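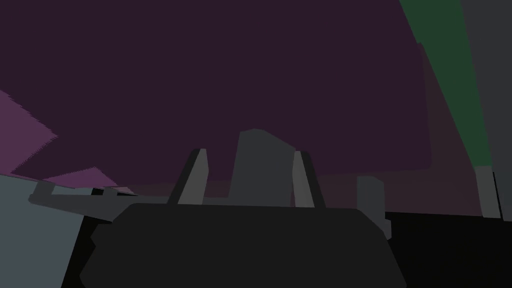
Page last changed: February

Sourdough by Mail: Your Questions, My Answers

I send dried sourdough starter out of my kitchen in Clulberg, and I get the same emails over and over, so I finally put them all on one page. If yours isn't on it, write me anyway. I like mail!

What exactly am I getting?

A paper packet with 25 grams of dried starter flakes and a folded sheet of instructions. The starter is called Barros, after the street I lived on when I first got it going. It's a wheat starter with a little rye in it, pretty mild, and it rises fast once it's awake.

How do I wake it up?

Crumble the flakes into a jar, pour in 60 grams of lukewarm water, and let them soak until they've gone soft and cloudy. Then stir in 60 grams of plain flour, put the lid on loosely, and leave it somewhere cozy. Feed it the same amounts once a day (tossing most of the old stuff first) and by day four or five you should see it climbing up the jar. Some kitchens take a full week. Mine does in winter, and I've been doing this for years.

It bubbled like crazy on day two and now it's dead. Did I kill it?

Nope! I get this one more than any other. The early bubbles usually come from other bacteria in the flour having a party, and then things go quiet while the yeast catches up. Keep feeding it. Please don't throw it out on day three. People do, and then they write to me on day four feeling terrible.

It smells like nail polish remover. Is that bad?

It's hungry. Feed it twice a day for a couple of days and the smell should calm down. If you see pink or orange streaks, or anything fuzzy, that's a different story and the whole jar goes in the trash.

Can I use tap water?

I do. If yours smells strongly of chlorine, try filtered or bottled and see if you notice a difference.
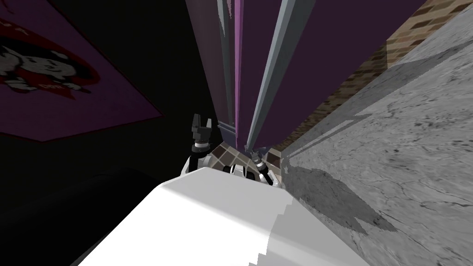

Sandusix wrote in to say that my tap water answer is too easygoing: the starter sat flat for nine days on city water and perked up two days after a switch to bottled. Fair enough, and I've heard similar from a few people since. So if you're past a week with no action, change the water before you change anything else.

What flour should I buy?

Whatever unbleached all-purpose you already have is fine. I bake with the bread flour from Drovell, our mill down the road, and I add a spoonful of whole rye when the starter seems sleepy. Self-rising flour is a no. It has baking powder and salt in it and you'll get a weird, sad paste.

How big a loaf does your recipe make?

The one on the back of the sheet makes two, and the dough comes to 1640 grams all together, so that's 820 each before baking. If you only want one, halve everything, including the salt (I forgot the salt part once and ate the evidence).

My oven doesn't get that hot. Can I still bake it?

Sure. I go up to 475 and turn it down after the lid comes off, but 450 the whole way works too, you just leave it in longer and look for a good dark crust.

Can I keep it in the fridge?

Yes, and I wish I'd started doing that sooner! Feed it, give it an hour on the counter, then put it away. Once a week is nice. I've gone two months and brought it back with three feedings, though it sulked.

Do you ship outside the US?

Not right now. The rules on mailing this kind of thing are different everywhere and I got a headache trying to read them.

How long will the dried packet last?

Keep it dry and dark and use it within a year. I've had older ones work, but they were slow.

How many packets do you make?

I dry one big batch in the fall, 600 packets, and when they're gone I take the order button down until the next one's ready. If the button's missing, that's why. Check back in October.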